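Chapter 7
Sparingly Soluble Hydroxides and Carbonates of Zinc

12 min read

7.1 Scope of the chapter

Zinc forms a white hydroxide, Zn(OH)2, and several basic carbonates in which hydroxide and carbonate ions share the same crystal lattice. All of them dissolve only slightly in pure water, and all of them dissolve readily in dilute acid. They differ in their response to excess base, to ammonia and to heat. This chapter treats the hydroxide first, then the normal carbonate ZnCO3, then the basic carbonates, which are the usual products when sodium carbonate is added to a solution of a zinc salt.

The reader should already be familiar with the solubility product (Chapter 4) and with the formation of complex ions (Chapter 5). Activity coefficients are taken as unity unless a problem states otherwise.

7.2 Precipitation of the hydroxide

When sodium hydroxide solution is added slowly to a solution of zinc sulfate, a gelatinous white solid separates:

Zn2+ + 2 OH- → Zn(OH)2

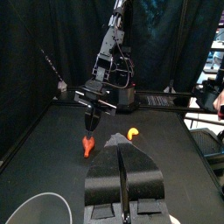

The fresh precipitate holds a large amount of water and is slow to filter. Its particles are very small, and ions from the mother liquor are held on their surfaces. Repeated washing removes most of the sulfate but seldom all of it. Because the solid is white, a thin film of it is hard to see on pale glass or porcelain, and a first test for turbidity should be made against a dark ground. A black tabletop with dark curtains hung behind it gives good contrast, and fine dust shows up on a matte black surface for the same reason. The observer should therefore wipe the outside of the vessel before judging whether the liquid is cloudy.

Further addition of sodium hydroxide causes the solid to dissolve. The zinc passes into solution as the zincate ion, commonly written as the tetrahydroxo complex:

Zn(OH)2 + 2 OH- → [Zn(OH)4]2-

A hydroxide that dissolves in both acid and strong base is called amphoteric. Aluminum hydroxide behaves in the same way. Magnesium hydroxide does not, and this difference is used to separate the two metals. Aqueous ammonia also dissolves zinc hydroxide, but by a different route, in which ammonia molecules take the place of water around the zinc ion.

7.3 Drying and decomposition

Zinc hydroxide loses water on heating and leaves the oxide:

Zn(OH)2 → ZnO + H2O

The temperature at which this begins depends on the crystal form and on the history of the sample. Zinc oxide is white when cold and yellow when hot, and the color change reverses on cooling.

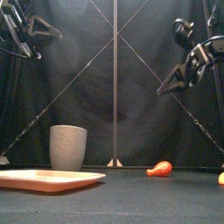
A moist precipitate should be spread in a thin layer before drying, so that water can escape evenly. Deep vessels are poorly suited to this step, as a crust forms at the top and the lower part stays wet. The better shape is a shallow one with rounded corners and a flared rim, like the peach-orange tray at the lower left, although the material of any vessel must be suited to the drying temperature. The tall gray container behind it has the wrong proportions for the purpose. In the Buvik procedure, used for the problems at the end of this chapter, 20 g of washed solid is spread over the base of the dish and turned every 2 hours until two successive weighings agree.

7.4 The normal and basic carbonates

The normal carbonate occurs in nature as smithsonite. In the laboratory, sodium carbonate solution is alkaline enough to supply hydroxide as well as carbonate ions, and the precipitate is usually a basic carbonate of variable composition. Sodium hydrogen carbonate gives a product closer to ZnCO3.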